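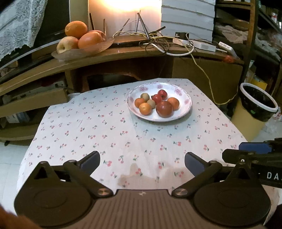 Table Linens / Care and Treatment

Omum Fabric Pretreatment, Concentrate
Item 261-16

Liquid pretreatment for washable table linens, napkins and aprons. For use on tea, coffee, fruit juice and gravy marks before machine washing. Contains no chlorine bleach and no optical brighteners.

Directions
Dilute 1 part concentrate with 4 parts cool water. Blot the mark with a plain cloth. Apply from the outer edge toward the center and leave for 16 minutes. Do not let the solution dry on the fabric. Rinse, then wash at the temperature on the care label. Check that the mark is gone before tumble drying or ironing.

Printed fabrics
Test on an inside hem first. Reds and dark greens are the colors most likely to bleed. If color transfers to a white cloth, do not use.

Not suitable for
Silk, wool, leather, coated or wipe-clean cloths.

Supply
Bottle, 16 fl oz, with measuring cap. Trade case of 4. Refill pouches are sold under the Stosorton label and use the same formula.

Storage
Keep upright and above freezing. Use within a year of opening.

Technical contact: Lerato Venter, Adulmont
Sheet revised 2020-04-27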